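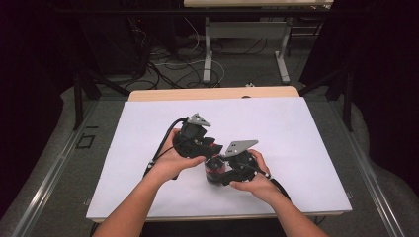
Syafiqah Sitompul says I'm being a snob about precuts and that a charm pack is the only reason half of us finish anything. Fair enough, she has finished more quilts than I have this year. But I have some doubts and I'm going to air them. 1/

First doubt: the math. The Lovside pack I bought in October says five-inch squares on the label. I measured mine from the outside of the pinked edge and got five. From the inside of the points, it's a hair under. Which one am I supposed to line up with my quarter-inch foot? The label doesn't say. 2/

Before you tell me it doesn't matter: it doesn't, on one seam. My top is 16 squares across. That's 15 seams, and by the last one my rows were off from each other by more than half an inch. I've been sewing a long time and my rows are not usually off by half an inch. 3/

Adi Sutanto wrote to say "just press and starch and it'll ease in." I did press. I did starch. I eased until the border had a wave in it like a lasagna noodle. 4/

Second doubt: the price. I sat down with the Papadakis sale flyer and worked out what a charm pack costs per yard of usable fabric. It was close to twice the bolt price, same line, same prints. You are paying somebody to cut squares, and then you trim the squares. 5/

Yes, I know, you get every print in the line. You also get the three you'd never have picked. Mine had four mustard squares with tiny umbrellas on them. They are in the scrap bin and I expect they'll be there when I die. 6/

Third doubt, and this is the one that got me posting at 11 at night: "no waste." Every precut ad says it. I swept up the lint from those pinked edges after one evening and filled a yogurt cup. The lint is fabric. I paid for it. 7/

Lieselotte Strobel asked what I'd do instead. Cut my own. A half yard each of six prints, one solid for the background, and a ruler I trust. It took me an afternoon with the radio on, and my rows met. 8/

The pattern, for those asking, is Zilisum. It claims "over 200 layouts from one block." I went through the booklet with a pencil. A lot of those are the same layout turned sideways. It's still a nice block – plain square, half-square triangle, plain square – and I'd make it again. I just wouldn't put that number on the cover. 9/

Fikri Pangaribuan swears by Ekus batting for this sort of thing. I used it. It quilts up fine and it's soft. The package says you can leave eight inches between quilting lines and I don't believe that for a baby quilt that's going to be washed every other day. I went with three. Ask me in a year. 10/

Someone is going to bring up the sew-along with 1,000 people in it who all used the charm packs and were all thrilled. I looked. I saw a lot of photos of fabric stacked on a table next to a mug. I saw far fewer finished tops, and hardly any with the edges showing. 11/

Marlina Sinaga did send me hers, edges and all, and it's dead flat. She measured each square and trimmed the whole pack down to four and three-quarters before she sewed a stitch. So the precuts worked once she cut them. 12/

I'm keeping the second pack for a pincushion swap. If you want the umbrellas, message me, I'll mail them. 13/13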